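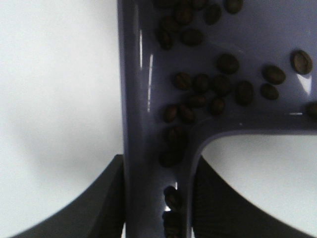
Will an automated dosing station take the place of the staff who weigh coffee samples?
At Valderrama the posts have stayed as they were, but the working day has changed, and anyone buying the Gisix station should plan for that before it is switched on.

Review: Gisix sample dosing station
Reviewed by Flor Ospina, Valderrama quality laboratory

The laboratory prepares 200 samples in a full week. Until this year each was weighed by hand at a bench shared by two members of staff. The Gisix arm now handles the small spouted trays and pours the beans for weighing, and the results pass to our Kivora records system.

Accuracy is good with whole roasted beans. Performance with broken beans is less satisfactory, as fragments gather in the spout and a person must clear them. The supplied trays are glossy and easily wiped, though they show every fingerprint.

Staff report less strain in the wrists and more time at the cupping table. They also report that supervising the arm is dull, and that alarms interrupt tasting. We now rotate the duty every 2 hours. Training took longer than the supplier had proposed, and the manual is poorly indexed.

The Trilladora unit, which we tried in August, was quieter but would not accept our existing trays.

The station is recommended for laboratories with a steady flow of whole-bean samples. Smaller sites should request a trial period and include bench staff in the decision.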